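Bin Picking with a Fixed Overhead Camera
Project report, Vundum module, Benia Technical College
Submitted 3rd January

1. Task

The assignment was to have a single robot arm remove mixed objects from a storage bin and set them down on the table without dropping or crushing them. The arm, the gripper and the table were provided by the department. The group was responsible for the camera calibration, the object detection, the grasp selection and the motion program. The control software is called Nimton in the code and in the rest of this report.

Two limits were set in advance. The bin could not be bolted down, and no object could be placed in a known starting position. A program that only replays taught points was therefore excluded.

2. Software

Nimton runs as three processes. The first reads the camera and outputs a mask for each object it finds. The second turns each mask into a list of possible grasps. The third plans the arm motion and opens and closes the gripper. The processes exchange messages over the local network, and each one writes its own log.

The detector was trained on 290 labeled images. All of them were taken on the project table under the ceiling lights. We labeled the images by hand, which took longer than the training and most of the debugging combined. An early version used a public model without any extra training. It found fruit reliably but merged neighboring tools into one object, and it was dropped in the first week.

Grasp candidates come from the short axis of each mask. A candidate is rejected if the open fingers would touch the bin wall on the way down. The clearance check uses a box model of the gripper that is slightly larger than the real part. The remaining candidates are ranked by distance from the wall, then by how much of the object lies between the fingers.

3. Approach motion

The arm first moves to a point above the bin, turns the wrist to the grasp angle and then descends in a straight line with the fingers vertical. Tilted approaches were considered and left out. They would have given better access to the corners, but the clearance check would have needed a full model of the wrist and the cable.
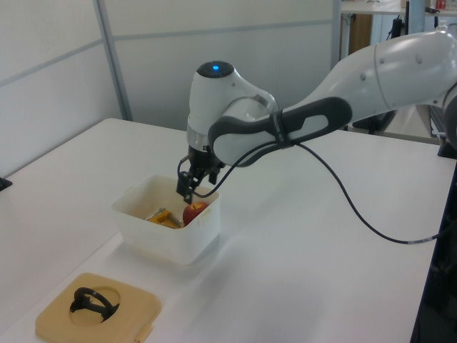

Descent speed is reduced once the fingertips pass the height of the rim. The rim height is measured once at the start of each session and stored in the configuration file. If the bin is replaced with a different one, the value has to be measured again. We forgot this twice, and both times the arm stopped on its force limit with no damage.

Closing force is set by object class. Fruit gets the lowest setting, and rigid objects get a higher one. When the detector is unsure of the class, the low setting is used. This means that an unidentified heavy object may slip, a result we preferred to a crushed one.

4. Testing

A test run consisted of one pick attempt, starting from the home position. The objects were moved by hand between runs. We made 200 runs with the final version of the code, divided equally between single objects and mixed groups — 100 of each. A run was logged as a success only if the object was set down on the table and released.

Single objects caused few problems. Most failures in the mixed group had the same cause: a thin part lying across a larger one. The detector tended to draw one mask around both, and the short axis of that combined mask had little to do with either object. The gripper then closed on the upper part alone or lifted the two together and lost one on the way out.

Translucent bin walls had a smaller effect. They let in light from the side, and on some runs a bright patch on the floor of the bin was reported as an object. Raising the minimum mask size removed most of these detections, at the cost of missing very small parts.

5. Open problems

The camera position is calibrated against a printed board, and the calibration drifts if the mount is touched. A quick check routine was written in the last week but is not yet called at startup. It should be.

Overlapping objects need depth data. The Kwofie depth sensor in the lab was booked by another course until April, so only color images were used here. The message format already has a field for depth, currently left empty, and the grasp process ignores it.

The source code, the configuration files and the logs from all test runs are stored in the module repository. The labeled images are in a separate archive because of their size.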